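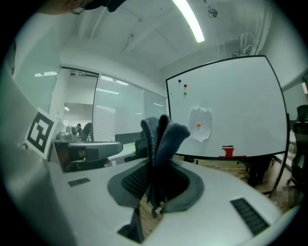
Gray fabric, folded over on itself.

The editor of Fivex would like me to believe that people will pay for one ghost story at a time. I've read nine of them and I still don't know. They're short, they cost a dollar apiece, and the back cover copy on most of them gives away more than the first half of the story does. When I bring this up, the editor laughs and says the copy is the reason they sell.

"You have a reader looking at a phone in line at the bank," the editor says. "That reader wants to know there's a dead aunt in the pantry. If I hide the aunt, I lose the sale."

I point out that the aunt is supposed to be the surprise.

"She's the surprise to the niece. The reader bought the aunt."

Fivex publishes humorous supernatural fiction, mostly under 3,000 words, mostly as e-books. The list stands at 41 titles, and the editor, who prefers to stay unnamed in anything about the business, handles all of them. Writers get half of whatever comes in after the store takes its cut. I asked what half comes to. For most of the titles, I was told, it buys a decent lunch every few months. I asked about the ones that do better.

"A decent lunch and dessert."

At least that's a straight answer. The small press world is full of people who'll tell you the short story is coming back, and they've been telling me so since I started writing about it. I expected the same speech. What I got was closer to a shrug.

"I don't think it's coming back," the editor says. "I don't know where people think it went. There were always a few people reading them and there still are. The price changed and the packaging changed. I wouldn't call it a movement."
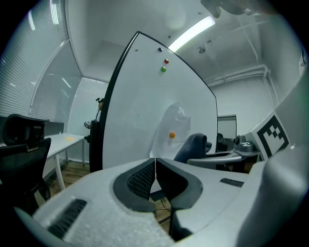

Navy, red and green magnets near the top of the whiteboard.

The series people seem to know, if they know Fivex at all, is the one set in Donska, a lakeside town where the dead come back with complaints about their former landlords. It began as a single story about a plumber haunted by his own unfinished jobs. I liked that one. I liked the second one less, and by the fourth I was fairly sure I was reading the first again with a dentist in it.

The editor doesn't argue much. "The dentist is weak. I cut two pages out of the dentist and it's still weak. But it outsold the plumber, so what do I do with your opinion?"

Put it on the cover, I suggest.

"We've had worse quotes."

Last September the Donska stories were collected in a paperback of 72 pages, printed by Yazıcı in a short run. I have a copy here. The paper is nice and the type is a bit small, and there are two typos in the table of contents, one of them in a title. I asked whether anyone had proofread it. There was a pause.

"I proofread it. I proofread everything but the contents page. I've heard about it from every author in the book, and one of them sent me a sticker to put over it."

Then there's the matter of Nikus, the reading app that took on the whole Fivex list last year. Readers pay a monthly fee and open whatever they like, and the publisher is paid according to how far they get. I've been suspicious of this arrangement for as long as it's been around. It seems to me to reward a story that's easy to keep swiping through, and a good joke sometimes makes a person put the thing down for a minute.

"It counts if they pick it back up," the editor says.

Do they?

"By their numbers, 41 percent of people who open one of ours get to the last page. They told me that was good. I have no idea if that's good. These are stories you can finish before your coffee is cool enough to drink. Where is everyone else going?"

I said I could suggest a few places in the dentist story where they might have left.
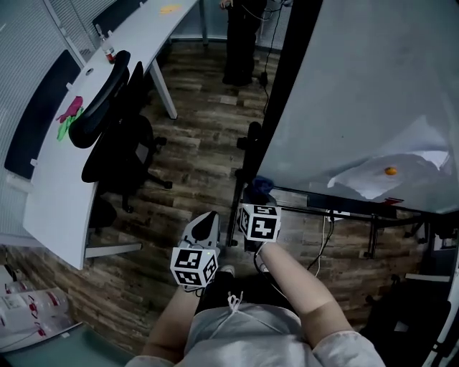
The wheeled whiteboard, with a small orange ball near its lower edge.

On editing, the editor was more forthcoming, and I'll admit I came around a little. Every manuscript gets two full passes. The first is for the ghost. Fivex insists that whatever the ghost can and can't do is settled early and stays settled, so if it can't lift a spoon on page one it doesn't drive a car on page eight. The second pass is for what the editor calls the throat-clearing.

"Comic writers warm up. They'll give you a paragraph of weather, a paragraph about the job, a funny cat. Then the door opens and there's somebody see-through standing in the hall, and that's where it starts. I take out everything before the door. Sometimes I put the cat back."

Do writers mind?

"One took the story back and published it himself with the cat in. It did fine. I looked."

I asked about the endings, which are my main quarrel with the list. Too many of them finish on the living character finding out that he or she has been dead all along. I counted it in three of the nine I read. The editor groaned before I got to the end of the question.

"I get that ending in the inbox every single day. The three you read are the three I thought got away with it."

Two of them, maybe, I said.

"Which one didn't?"

It was the one with the elevator. The editor defended the elevator for some time, and with more heat than anything else we'd talked about, and I went home and read it again. I still think you can see it coming from the lobby. The argument between the two doormen is very funny, though, and I'd missed a line in it the first time.
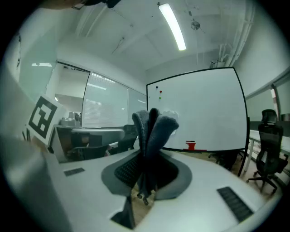
Dark gray cloth, gathered into soft folds.

What's next is a longer book, a novel set in Donska, by the writer of the plumber story. I asked whether a joke that runs well for eight pages can hold up a couple of hundred. The editor has seen half a draft.

"The half I've seen works."

And the other half?

"He says it's in his head. I've asked him to take it out of there by spring."

There's no cover yet and no price. I asked to read the finished half and was told no, politely, and then told no again when I wrote to check a quote. The editor did ask me to add that the contents page will be fixed if there's a second printing, and that anyone who has the first can write in for a sticker.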